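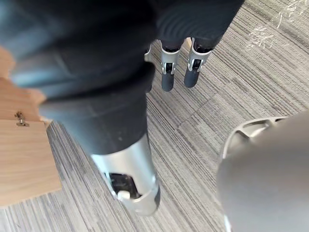
Unit 5: Sugar Syrups and Cooked Candy

Selholm Institute, Certificate in Confectionery
Handout for students, revised 29 March 2024

Purpose of the unit

This unit covers the cooking of sugar syrups for fudge, caramels, nougat and hard candy. Students are expected to have read the notes on weights and measures before the first kitchen session at the Hodham building.

5.1 Concentration and temperature

A sugar syrup boils at a higher temperature than plain water. As water leaves the pan as steam, the syrup becomes more concentrated and its boiling point rises. The temperature of a boiling syrup is therefore a measure of how much water remains in it, and the water content decides how firm the candy will be once cooled.

The stages are named for the way a spoonful of syrup behaves when dropped into cold water. At soft ball (235 to 240 degrees F) it forms a ball that flattens when lifted out. At firm ball (245 to 250) the ball holds its shape but gives under the finger. At hard crack (300 to 310) the syrup separates into brittle threads. Fudge is cooked to soft ball, most caramels to firm ball, and lollipops to hard crack.

These figures apply at sea level. Subtract one degree for each 500 feet of elevation. Students should also test their thermometer in boiling water and note any error on the batch sheet.

5.2 Control of crystals

Sugar dissolved in a hot syrup will return to crystals if given the chance. A single undissolved grain on the side of the pan may be enough to turn a smooth batch coarse.

Two methods of control are used in this course. The first is mechanical: the sides of the pan are washed down with a damp pastry brush as the syrup comes to a boil, and stirring stops once the sugar has dissolved. The second is the use of an interfering agent – corn syrup, cream of tartar or lemon juice – in the amount given in the recipe.

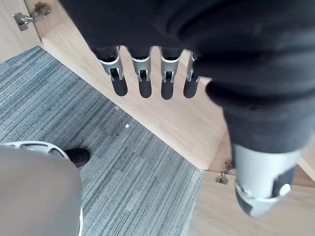
Fudge is a special case, for here crystals are wanted, provided they are very small. The cooked syrup is left undisturbed until it has cooled to 110 degrees F and is then beaten without pause until it thickens and loses its gloss. Beating while the syrup is still hot gives large crystals and a sandy texture. Recipes containing milk or butter are stirred gently during cooking to prevent scorching, even after the sugar has dissolved.

5.3 Storage

Hard candy takes up moisture from the air and should be wrapped as soon as it is cool. Caramels are wrapped singly in waxed paper. Fudge keeps for almost two weeks in a closed tin at room temperature.

Written work

Complete worksheet 8 and bring it to the next session. Reading: Kamel course reader, pages 2 to 17.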